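The ferry to Brorness ran twice a day in February, and Edwin had missed both. He took a room above the chandlery in Rotgate and spent the evening rereading his aunt's will, which left him one house, 159 jars of pickled herring and the office of Lord Mayor.

The island had 61 residents and no other mayor. According to the will, the post had been in the family since his great-grandfather won it at cards, or lost it at cards - the handwriting gave out at the important part.

He decided he would be gracious. He would wave from the boat. He practiced waving at the wardrobe until the man downstairs banged on the ceiling with what sounded like an oar.
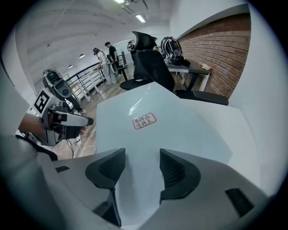

Tamsin Nguyen-Tran told him on the morning crossing that the mayor's main duty was the drains, and that the drains had been waiting since his aunt took ill in the fall. Had he brought boots? He had brought a sash.

She looked at the sash for some time.

"It's a good color," she said. "It won't show much."

Edwin asked whether there was a salary. There was, and it was paid yearly, in herring. He thought of the 159 jars and did some arithmetic about how long his aunt had put off eating her wages.

When the boat came in, two people were standing on the dock. He lifted his hand and waved. One of them held up a shovel.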